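Home Tickets Knowledge Base Releases Status Sign in

Ticket 824: Bag task fails at opening step, two-arm policy

Product: Lokomholm task runner
Site: Besden
Component: bimanual policy, soft goods
Priority: normal
Status: open, workaround in place

Problem as reported

The two-arm cell at Besden runs the bag task: pick up a small fabric bag, open it, and move toiletries from the basket into it. The site wants a plain yes or no on whether this can run unattended before the February review. In the last batch it completed 3 attempts out of 48. Basket picks on their own are fine. Almost every failed attempt stops between the first grasp on the cloth and the point where the mouth of the bag is open wide enough to take an item.

The cell was retrained on 357 demonstrations recorded with hand-held grippers. No errors in the runner log. Both arms report healthy, and the policy does not time out – it keeps regrasping until the operator stops it.

Work area

Demonstrations use a white-topped table with the basket on the left and the bag in the middle. The bag starts in a heap, with no fixed orientation. The basket holds a small white cylindrical container and a white squeeze tube, and either may be taken first. 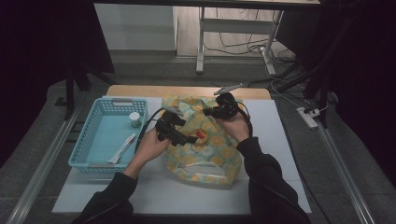 Step 1. Rule out calibration

Reran the calibration routine on both arms and repeated the rigid-object check with the container alone. Passed. Swapped left and right fingertip pads. No change in failure rate or in which arm drops the cloth. Calibration closed as a cause.

Step 2. Check grip width reporting

Suspected that the width signal reads the same with one layer of cloth in the jaws as with none. Confirmed. On thin fabric the difference is inside the noise of the encoder, so the policy can't tell a good pinch from a miss by width. It has to decide from the camera. With a rigid object this never comes up.

Tried the Hegyi pads, which are softer. Slipping is reduced, but the width reading is slightly worse. Left the standard pads on.

Step 3. Review demonstrations

Went through the set by hand and sorted it by how the bag gets opened. Two methods are mixed together. In one, the operator pinches a single edge, lifts, and lets the bag hang before the second gripper goes in. In the other, both grippers work at the mouth while the bag stays on the table. Each is reasonable for a person. Trained together, they give a policy that lifts halfway, lowers the bag, and starts over. That matches the regrasp loop in the report.

There is a second issue. With folded cloth in front of the gripper camera, the layer being held and the layer behind it can look alike. Operators sort this out by feel, or by tugging once. The recordings have no force channel, so the tug shows up only as motion.

Close view of a lifted pinch with the second gripper approaching:

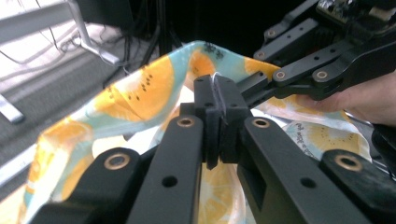

Fabric clamped between the fingertip pads, second gripper at upper right.

Step 4. Retrain on one method

Split out the lifted-pinch demonstrations and retrained on those only. The regrasp loop is gone in simulation. On the real cell the arm commits to the lift, but the second arm still catches both layers when the bag folds over on itself. Improvement is real but not enough to close the ticket.

Workaround

Operator opens the bag and sets it upright, then starts the task at the loading step. Set start_phase to "load" in the task file. Leave max_regrasp at its default – raising it only makes the failed attempts longer.

Notes for the review

Answer for now is no for the full task, yes for loading into a bag that is already open. Please do not quote the rigid-object numbers as a stand-in for cloth.

Next action

Derkbridge to supply pads with a contact sensor for one arm. Besden to record new demonstrations, lifted pinch only, with a deliberate tug before the second grasp. Ticket stays open until the full task has been rerun with both changes.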